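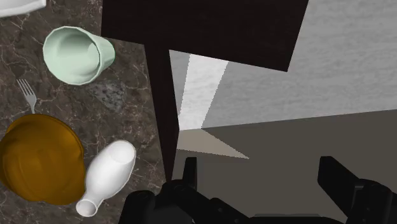 Zaltlow Film and Television Society — Members' List

Home | Archive | Screenings | Join | Log in

Subject: Re: Casting changes in the second season of Ilasley

Dear members,

The programming office has received a number of messages on the recasting of the lead role in Ilasley. The list now has 689 subscribers, and we ask that replies stay under this subject line.

The earlier message read as follows:

> The new lead plays every scene at the same volume. I watched the first 2 episodes on Monday and could not finish the third. Whitfield should have ended the series when the original cast left.

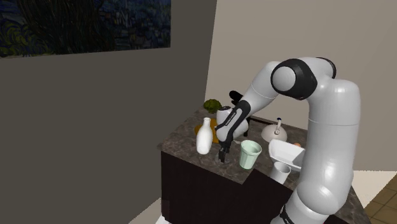
Whitfield Pictures has confirmed that the role was recast before filming began, and that scripts were revised to suit the new performer. The office takes no position on the result. Members writing reviews for the archive are asked to judge the performance on its own terms and to describe particular moments. A remark on how an actor reaches across a crowded kitchen counter, past a pale green cup, is of more use to later readers than a general verdict. Reviews should run to nearly 40 lines and may be sent until the end of November.

The Pilden screening will go ahead as planned — doors open at 7 p.m., and both opening episodes will be shown without a break.
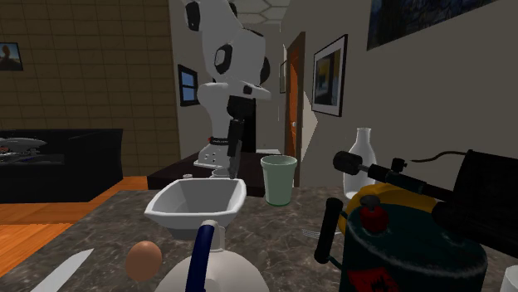
Pilden members have replied that the original lead was criticized in much the same way after the first season, and they ask that those older reviews be posted again before the screening. The office will do so.

Programming Office

This site uses cookies. Accept | Settings

Contact | Copyright Zaltlow Film and Television Society | Back to top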